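Landville Shared Shed @landvilleshed
November 24, 2022
Filed under: Makers / Robots & Automation

ok long overdue arm thread. been putting this off since April, typing fast bc my turn on the bench ends soon

1/ for anyone new: we're building a small tabletop arm at the Landville shed. two-finger gripper, camera on the wrist. printed shell, secondhand motors, a lot of grey filament. calling it Peledero. job is boring on purpose, pick small parts off a bench and put them in a wire basket

2/ current state of the real arm: shoulder's done, elbow's done, wrist is in bits in an ice cream tub. waiting on a bearing. so all the work this month is in the sim

3/ sim is called Fluvanden, homemade, runs on the shed computer (the one with the loud fan). brown bench top, panel buttons, basket, some clutter. took me 20 evenings to get teh basket to stop exploding when anything touched it. thin rods + collision = misery

4/ this week is clutter. stuff that hides other stuff. put a whacking great turquoise dome in near the rack so the wrist view has something in the way, red button left out in the open up the back

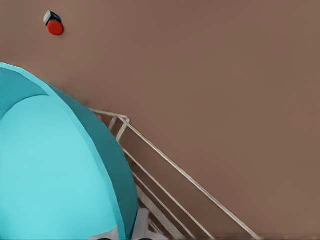 got a reply straight off asking why bother with a sim at all, just finish the wrist, you'll learn more in one arvo with real motors than a month of rendering. also that wire baskets never behave the same in real life so I'm tuning for a basket that doesn't exist

5/ fair on the basket. I'll cop that one. but I've burnt out 2 servos already on the real thing and they weren't cheap. in Fluvanden I can jam the fingers into the bench all night and it costs me some electricity

6/ also you can't "just finish the wrist" without the bearing lol

7/ numbers, since people keep asking. last batch was 100 goes at a single button, nothing else on the bench, 86 ended up in the basket. most of the misses were it grabbing the round cap end and the whole switch rolling off. grab it by the body and it's heaps better

8/ so next layout is two switches at different angles, red and green, plus an orange cube right up near the basket corner. cube is the nasty one. not much room for a finger between it and the rods
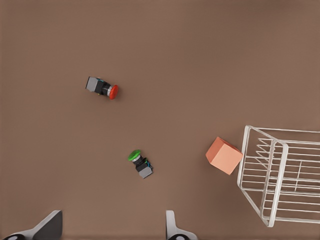 9/ rule for this layout is red first, then green, cube last. tried letting it choose its own order and it kept going for whatever was closest, and then it'd dither over the cube forever. fixed order is dumber but I can at least tell which step broke

10/ fingers start wide open now too. used to start them half shut to save time. saved nothing, clipped everything

11/ colours: I know the real bench isn't that brown. real one is covered in glue and old paint. will do a messy version once the clean one stops embarassing me

12/ things still on the list
- softer finger pads
- shadows that match the shed lights, currently way too polite
- cable strain relief, real arm, before somebody trips
- label the ice cream tub

13/ Stöckli is the next arm btw, bigger, for the centre bench, exists only as a drawing. please stop asking when it's done. it has no parts

14/ if you've got a spare 20 mm bearing in a drawer drop it in the jar by the door, I'll swap you for filament. any colour except grey, I need the grey

15/ right, bench time's up. rerunning the two-switch layout overnight, will post the count whether it's good or not

20 comments · 86 likes · Share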